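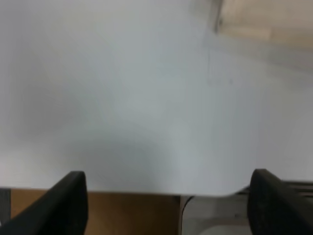 Classroom > Work Surfaces > Tables > Dandix Modeling Table, White

Dandix Modeling Table, White

The Dandix is a plain table for clay, dough and putty work. The top is white with a matte finish, so overhead lights don't glare off it and a dull-colored piece of clay is easy to see. The front corners are rounded.

Drirnano sells the table on its own or with the Dasta hand tool kit. The tool kit ships in a separate box and may arrive on a different day.

What it is good for

Rolling, pinching and pressing soft materials by hand. Most buyers use it in art rooms and therapy rooms, where the same table has to be cleared and used again the same afternoon. It is a work table and should not be used as a step or a seat.

Height is set at each leg. There are 3 positions, and all four legs must be in the same one before you put any weight on the top. The table is 30 inches deep, and two adults can work across from each other without bumping hands.

Marking the top

You can put small marks right on the surface to show where a piece should go. A ring of dots a little wider than the piece works better than a solid outline — the dots stay out of the way, and you can still see them with the clay in place. A ball of clay rolled by hand will sit inside a ring like this with some white showing around it. The dots don't have to be evenly spaced.

Use a fine-tip marker and try it first near the back edge. Dry-erase ink wipes off with a cloth. Permanent ink needs rubbing alcohol and may leave a faint gray spot on the white.

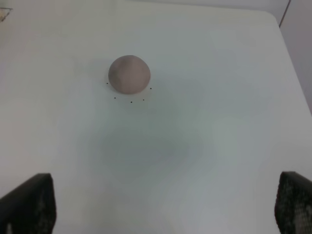

Amaral wrote to us that oil-based clay left a dull ring on the top after a weekend, and that dish soap and warm water took it off on the second try. Amaral also asked for a darker top, saying that pale clay is hard to see on white.

We don't have a darker top at this time. For pale clay, a sheet of colored paper under the piece will do.

Cleaning

Scrape up dried clay with a plastic scraper. Do not use metal. Wipe with a damp cloth, then a dry one. Fine scratches will not affect use, but they do hold pigment, so wipe down soon after working with red or black clay.

In the box

Top, four legs, hardware bag, hex key. Assembly takes 2 people. Replacement leg caps are sold in packs of four under Parts.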